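Zellunier -- Steckverbindungen an einem Übungsmodell
Projektbericht im Modul Konstruktionsgrundlagen, Arbeitsgruppe Fügen und Lösen

1. Gegenstand des Projekts

Gegenstand der Arbeit war die Auslegung und Erprobung einer lösbaren Steckverbindung zwischen einem zylindrischen Stift und einem gelochten Block. Das Übungsmodell trägt die Projektbezeichnung Zellunier. Es besteht aus einer Grundplatte, mehreren aufgesetzten Bauteilen und einem losen roten Stift.

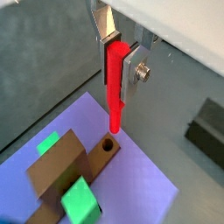
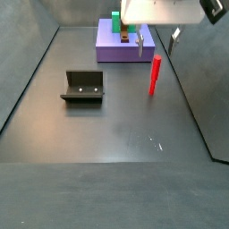 Abb. 1 und 2: Übungsmodell Zellunier mit rotem Stift und gelochtem braunem Bauteil.

2. Aufgabenstellung

Die Aufgabenstellung sah vor, eine Verbindung zu entwickeln, die ohne Klebstoff und ohne Schrauben auskommt und wiederholt gelöst werden kann. Vorgegeben waren die Grundplatte und der Durchmesser des Stifts. Frei wählbar waren das Passmaß der Bohrung, die Form der Einführkante und die Anordnung der Bauteile auf der Platte.

Nach der Modulordnung umfasste der Arbeitsumfang 30 Stunden. Die Materialien wurden über den Lehrmittelbestand Fornus bezogen, ergänzende Messmittel stellte die Werkstatt Gasisden zur Verfügung. Ein weiterer Satz Bauteile, der ursprünglich bei der Firma Hegarty bestellt werden sollte, wurde nach Rücksprache mit der Modulleitung nicht benötigt.

3. Aufbau des Modells

Die Farbgebung dient der Unterscheidung der Bauteile. Der braune Block nimmt die Bohrung auf und ist damit das eigentliche Gegenstück zum Stift. Die grünen Teile begrenzen den Bauraum. Der rote Stift ist das einzige bewegliche Element und wird senkrecht von oben gefügt.

Für die Anordnung wurden zwei Varianten geprüft. In der ersten stand das grüne hohe Bauteil unmittelbar vor der Bohrung und erschwerte die Sicht auf die Fügestelle. In der zweiten Variante wurde es nach hinten versetzt. Diese Anordnung wurde für alle weiteren Versuche beibehalten.

4. Durchführung

Die Versuche wurden in 13 Reihen mit jeweils wechselnder Ausgangslage des Stifts durchgeführt. Jede Reihe umfasste drei Fügevorgänge, sodass insgesamt 39 Vorgänge protokolliert wurden. Vor jeder Reihe wurden die Bohrung gereinigt und der Sitz der Grundplatte geprüft. Als gelungen galt ein Vorgang, wenn der Stift ohne Nachdrücken bis zum Anschlag in die Bohrung glitt und sich anschließend wieder senkrecht entnehmen ließ.

Erfasst wurden die Ausgangslage, der seitliche Versatz beim Ansetzen und das Ergebnis. Auf eine Messung der Fügekraft wurde verzichtet. Die Protokollblätter befinden sich im Anhang A.

5. Ergebnisse

Von den 39 Vorgängen mussten 5 als nicht gelungen gewertet werden. In vier dieser Fälle setzte der Stift auf dem Rand der Bohrung auf, in einem Fall verkantete er auf halber Tiefe. Alle Fehlversuche fielen in die ersten Reihen, in denen noch mit scharfkantiger Bohrung gearbeitet wurde. Nach dem Anbringen einer schmalen Fase am Bohrungsrand traten keine weiteren Fehlversuche auf.

Das abgerundete untere Ende des Stifts erwies sich als günstig -- ein geringer seitlicher Versatz wurde beim Einführen selbsttätig ausgeglichen. Ein Verschleiß an der Bohrung konnte nach Abschluss der Reihen mit bloßem Auge nicht festgestellt werden. Für eine belastbare Aussage zur Lebensdauer reicht die Zahl der Vorgänge allerdings nicht aus.

6. Bewertung

Die gewählte Passung erfüllt die Anforderungen der Aufgabenstellung. Kritisch anzumerken ist, dass Fase und Anordnung der Bauteile im Versuchsablauf nicht getrennt voneinander verändert wurden. Der Anteil der einzelnen Maßnahme am Ergebnis lässt sich daher nicht angeben. Für eine Wiederholung wird empfohlen, beide Größen in eigenen Reihen zu untersuchen.

Die Dokumentation der Ausgangslagen war in den ersten drei Reihen lückenhaft. Die betreffenden Angaben wurden nachträglich aus den Notizen der Gruppe ergänzt und sind in den Protokollblättern gekennzeichnet.

7. Weiteres Vorgehen

Das Modell verbleibt in der Sammlung und kann von nachfolgenden Gruppen genutzt werden. Vorgesehen ist eine Erweiterung um einen zweiten Stift mit abweichendem Durchmesser. Die Zeichnungen der Bauteile liegen dem Bericht als Anhang B bei.

Abgabe: 04.06.2018

5 Mal geteilt | 0 Kommentare

Kontakt | Impressum | Nach oben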